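工作间本子 / 大木桌这一块 / 十一月

接着上回没写完的。上回写到螺丝盒子那儿就被叫走了，后半截的盒子到底怎么分的我现在已经想不起来，反正谁拿M3谁自己翻一下，翻完把盖子扣上，求求了。

今天主要折腾大木桌，还有那个老问题：蓝色那把无线的到底应该住在哪儿。我说的就是头上一截小金属尖的那把，大家平时都叫它"小蓝"，我这里也这么写，省得每次打一长串。小蓝这个月已经在桌上漂流好久了，谁用完顺手一放，下一个人要用就得从桌头找到桌尾。Danilo Dimaculangan上午进来第一句话就是"蓝的呢？"，我说桌上，他说桌上哪儿，我说……桌上。然后两个人一起低头找，蛮傻的。

我本来的想法特别简单：它屁股那头的塑料上本来就开了个小孔，天生就是给人挂的，那就挂呗！墙上的洞洞板还有空位，从抽屉里翻出一包挂钩，Cesside的那种，按号码分大小，我拿了17号的，心想肯定行。结果钩子的头太粗，怼不进去。换了个方向再怼，还是不行。又不想拿钻头去扩那个孔，好好的外壳，扩裂了就没意思了。
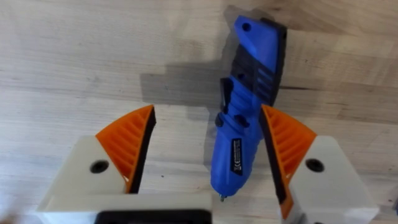 所以后来改用铁丝自己弯。2毫米的铁丝，剪一段，钳子夹着绕成一个S，一头进孔，一头搭在原来的17号钩上，等于加了个转接。第一个弯得太紧，挂上去以后整把工具脸朝墙，拿的时候手背要蹭到板子，很别扭。第二个把上面那个圈转了个角度，好多了，单手一抬就能下来。铁丝的断口记得用锉刀倒一下，我第一个没倒，手指头上现在有一道小口子，不深，但是碰到酒精真的叫出声来。

（给以后的自己：铁丝卷在钳子抽屉的最里面，用完请放回最里面，不要放在最外面，会勾袖子。）

不过挂归挂，用的时候还是要在桌上放的，谁也不可能每拧一下、每点一下就走到墙边去挂一次。这个事情我和Danilo讨论了一会儿。他的意见是干脆在桌面上给它画个位置，拿铅笔描个轮廓，用完放回轮廓里，像修车铺的工具墙那样。我一开始觉得挺好，再一想，这桌子是实木拼的，纹理那么好看，在上面画轮廓我下不了手。而且铅笔印过两个星期就蹭成一片灰，到时候又得擦，又是我擦。

折中：找一块边角料做个小托板，托板上随便画，板子不要了就扔。料是上回做架子剩的一条桦木板，我量了一下，长度裁到360毫米，小蓝横着放绰绰有余，旁边还能再躺一支笔。裁完边上有毛刺，先用粗砂纸把边打圆，再用细的过一遍面。打磨的时候忘了开吸尘，粉飘得到处都是，Danilo在另一头咳得很夸张，我怀疑有表演成分。

上油的事。货架上现在有两种，Akum的木蜡油和Munshi的那罐，罐子长得差不多，上回就有人拿混过。我拿托板的反面做了个对比，左半边Akum，右半边Munshi，各薄薄擦一层，等20分钟，再用旧T恤把浮油擦掉。

对比下来：
Akum 颜色往黄里走一点，味道重，手感偏滑。
Munshi 颜色基本不动，擦的时候有点发涩，要多擦几下，味道像炒菜的油（我是说好闻的那种）。

我个人投Munshi。大木桌如果以后要整个重新上油，我也想用这个，现在这个浅浅的颜色挺好的，没必要弄黄。Danilo投Akum，理由是滑一点好推东西。这个先放着，不急，等托板用一阵子看哪半边先变脏再说。浸过油的布我摊开晾在水池边的铁架上了，不要团成一团丢垃圾桶，会自己热起来，这个大家都知道，但是每次都有人团。

中间歇了一会儿，喝了杯茶，把桌上的东西挨个想了一遍：哪些是真的在用，哪些只是没人搬走。做这个事情最大的困难在于，每样东西你一拿起来，它就显得马上要派上用场。 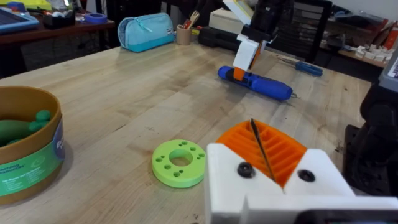

本页上次修改：十一月，16:40（补了桌面和绿圈的部分）

好，补的部分从这儿开始。

先说绿圈。就是那个青柠色的打印件，厚厚一个圆盘，中间一个大洞，上面一簇一簇地有小孔。它在大木桌上待的时间恐怕比小蓝还长，每次收拾都被从这边挪到那边，再从那边挪回来。我问了一遍，没有人认领，也没有人同意扔。我自己挺喜欢这个颜色的，丢了可惜，想试试拿它当个临时的小座子，小孔里插点细的东西，牙签啊小钻头啊之类，中间的大洞里可以放一卷胶带。能不能行还不知道，孔径我还没量，卡尺的电池没电了（电池已经写到采购单上）。如果有人知道它原本是干什么用的，请在这一条下面写一句，我好死心。

然后是那个浅褐色的圆筒，蓝绿标签上印着Learning Resources的那个，里头装着绿色的、带圆头疙瘩的橡胶玩意儿。这个我不动。它有自己的筒，筒是敞口的，东西也都待在筒里，就整张桌子来说它已经算表现最好的了。我只提一个要求：不要往里面扔别的。上回我从里面倒出来过一截扎带和半块橡皮，橡皮上还粘着铅笔屑，恶心得很。

筒的位置我倾向于就靠着桌边那一头，好拿，也不占中间。但是请不要放得太出去，胳膊肘一带就下去了，那些疙瘩掉地上会滚，滚到柜子底下就要趴着掏。我的膝盖已经为这个工作间付出了很多。

说回桌面。我趁着擦桌子的时候侧着光看了看，有些浅浅的划痕，还有很多深色的小点子。小点子我本来以为是墨或者是焊渣，拿湿布擦了几处，擦不掉，用指甲刮也没有东西下来，大概就是木头自己的。那就不管了，木头嘛。划痕我在靠里的一小块试着磨了一下，顺着纹理走的，磨完那一块明显比旁边白，我就马上停手了。要磨就得整张磨，不能东一块西一块，不然跟打了补丁一样。整张磨又要把所有东西搬下来，今天没这个力气。

板和板之间的接缝里面积了不少灰和木屑，这个倒是好弄，旧牙刷顺着缝刷，再拿吸尘器的扁嘴跟在后面。刷出来的东西五颜六色，有打印的碎渣，有铅笔屑，还刷出来一颗我上个月找了一下午的小垫片。看到它的时候我真的有点感动！已经放回垫片格子了。

擦桌子用的是拧得很干的布，清水，不要用那瓶橙子味的清洁剂，那个是给亚克力用的，擦木头会留一层粘粘的膜，上次我的本子整个粘在桌上，撕下来还少了一角。清洁剂已经挪到亚克力那层架子上去了，瓶身上我写了"不是给木头的"，字写得很大。

Trirkalance那台小秤也在这次一起挪了。原来摆在大木桌的角上，可是这桌子有人一敲东西它就跟着跳数字，称小东西根本没法看。我把它搬到窗边的石板台上，调平的小气泡重新找过了，居中。配的砝码盒放在它右手边，镊子在盒子里，不要拿手抓砝码。Danilo说石板台那边窗户漏风也会跳，我蹲在那儿看了一阵子，关着窗没事，开窗确实会晃。所以称东西的时候请关窗，称完可以再开，油味还是要散一散的。

下面是小蓝的新规矩，其实也没几句：

短时间离手，放托板上，金属尖朝着没人的那一侧。
用完了，挂回洞洞板，S形铁丝挂住那个小孔。
不要竖着靠在任何东西上。它上面粗下面细，立不住，靠着也会慢慢滑。

最后这条是我亲身经历。早上我把它靠在砂纸盒旁边，想着就一秒钟，转身拿钳子，后面"咚"的一声。捡起来看了看，侧面那两个小黑钮都还在，外壳也没磕坏，松了口气。放托板上就没这个问题了，躺着嘛，它还能往哪儿去。

托板我还想再改一版。现在是平的，工具放上去会自己转一点角度，找不到一个"正好"的感觉。想在上面粘两条细木条，中间留一道浅沟，小蓝的身子落在沟里。木条的间距得照着它最粗的那段来，带黑色棱子的握把那一段，我拿纸条绕了一圈做了记号，纸条夹在本子这一页，不要当垃圾丢了。粘的话用白胶就够，不需要螺丝，螺丝头露出来会刮壳子。

Danilo建议沟里垫一层绒布。我觉得绒布会吸灰，还会粘上打印的碎渣，到时候又像毛衣一样难清。他说那就垫软木。软木可以！抽屉里好像还有一块以前做杯垫剩下的，明天找找看，找不到就先光板用着。

还有几件零碎的，想到哪写到哪：

砂纸按粗细重新排了，细的在上面。有几张背面的数字已经磨没了，我用手摸着猜的，猜错了别骂我，摸着不对就自己挪一格。

台钳的口里夹着一小片铝皮，那是故意垫的，夹木头的时候不会留印子，请不要好心帮我拿掉。

水池边的刷子分两把，粗毛的洗胶桶，细毛的洗杯子。今天早上我的茶杯有一股木工胶的味道，我不想追究是谁，只想说一下有这么个事。

灯：大木桌上方那盏往窗户那边偏了一点，现在东西的影子都比较软，看铅笔线舒服些。如果有人觉得刺眼，拧灯臂中间那个旋钮，别硬掰灯头。

采购单目前有：卡尺电池、白胶、细牙签（给绿圈试孔用）、旧牙刷（谁家有换下来的带一把来，洗过的，谢谢）、洗手的磨砂膏。Munshi那罐还剩大半，先不买。

没做完的：托板的两条木条；绿圈量孔；洞洞板上其他工具的位置，尤其是那几把钳子，现在挂得太密，拿一把掉三把；还有螺丝盒子，上回欠的，我真的会写。

托板现在立在架子第二层晾着，正面今天下午也擦了一遍Munshi，摸之前先看看手干不干净。反面做对比的那两块我用铅笔标了A和M，先别打磨掉，过几天我还要看。

Danilo走的时候问我桌子整张上油要不要排到月底。我说先看托板。他说那就是不排。我说先看托板嘛。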